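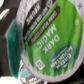 **Figure 4.** A coffee pod seen by the wrist camera. The product name and the oval logo can be read; the lines of small print cannot.

### 3.2 Keeping the cell in working order

The Dravus cell has one arm, one parallel gripper, a wrist camera and a fixed camera looking across the table. None of it is exotic, and that is a large part of why we enjoy working with it. When something drifts, a person with a hex key and a soft cloth can usually put it right before lunch. In this section we set out how the cell was prepared for the pod-handling trials and how it was looked after between them. We go into more detail than is usual, as the upkeep had a clear effect on our results and we found very little written down about it elsewhere.

**Wrist camera.** Coffee pods are lovely test objects. The lids are bright, the lettering is large, and the same lid can turn up at any angle, so a small change in the camera shows up quickly. Large white capitals such as those in Figure 4 became our everyday focus check. The operator brings the gripper down until the lid takes up most of the view, then compares the edges of the letters with a stored reference. If the big letters have gone soft, the lens is cleaned first and refocused second. We learned to keep to that order after Kazimiera Szulc spent most of a February morning refocusing a lens that only needed wiping.

Small print was never part of the check. At our working distance the finer lines on many lids could not be read even with a freshly cleaned lens, and chasing them led us to move the camera closer than the fingers would allow. Once we gave up on them and trained the lid detector on names, logos and broad blocks of colour, it became much steadier. We were delighted by how much could be done with so little text.

The camera bracket is held by two bolts. Early on, these worked loose in a way that was hard to spot by eye: the view turned a little over a long run and the grasp point crept towards one finger. Damian Ziółkowski solved this with a drop of mild thread lock and a painted line across each bolt head. A broken line means the bolt has moved. The operator looks at both lines at the start of every session, and the whole thing takes a few seconds.

**Fingers.** The inner faces of the fingers do the real work and wear out first. Foil lids shed very little, but the rims leave a fine film, and a film of that kind is enough to let a pod turn in the grip while it is being lifted. We wipe the faces with a damp lint-free cloth every 70 cycles and let them dry fully before the next pick. Replacement strips, supplied by Brukero and cut to size by hand, go on after 3000 cycles or at the first visible nick. The cutting guide was made by Hanna Borkowska. Before we had it, strips were fitted slightly proud of the finger edge and caught on neighbouring pods whenever they were packed close together.

After any change of strip the gripper must be zeroed again. The fingers are closed on nothing, the closed position is saved, and a gauge block is gripped and released 20 times. If the reading returns to the same value each time, the cell goes back into use. If it wanders, the strip is lifted and laid again. We tried skipping the gauge block on one occasion to save time and had to throw away the session that followed.

**Cable.** The gripper cable was the most stubborn source of faults and, once we understood it, the most satisfying to put right. In our first layout it was clipped tightly along the arm. Each time the wrist turned through 90 degrees the plug was pulled sideways, and now and then the gripper dropped off the network in the middle of a lift. Sveva Zanetti removed the clips nearest the wrist and let the cable hang with some slack. The dropouts stopped that same afternoon. The slack has to be judged with the arm in its furthest pose, as a loop that looks generous at rest can be pulled straight at full reach. 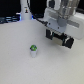

**How should the gripper be parked when the cell is left between sessions?**

Raise it well clear of the tabletop with the fingers open and the wrist close to the middle of its range, then switch the arm to hold and engage the brakes before turning off the gripper supply. Leaving the fingers closed presses the strips together and marks them over time.

**Table and light.** A matt white top made segmentation far easier than the glossy board we began with, where every pod came with a bright twin. White does show dirt, though, and coffee dust is good at finding its way into the grain. The top is wiped with plain water at the end of each session. Stronger cleaners left shiny patches, and the fixed camera picked these up as objects. Room blinds are kept down during runs so that the light stays the same from morning to evening.

**The log.** Everything above is recorded in a single paper notebook kept beside the cell. Stanisława Baran drew up the page layout: cycles since last wipe, cycles since last strip, state of the bolt lines, and a wide blank column for remarks. The blank column proved the most useful of all. Entries such as "left finger squeaks on closing" or "logo check fine, letters soft at top" let us tie odd runs to physical causes long after the event, and two of the faults described here were first noticed in it by someone who had not been present at the time.

Runs that followed a missed wipe or an unchecked bolt line are marked in our data set and left out of the main comparison in Section 4. They are kept in the release all the same. We would be very glad to see them used by anyone studying how grasping gets worse as a cell is allowed to go uncared for, and the scanned notebook pages are included alongside them.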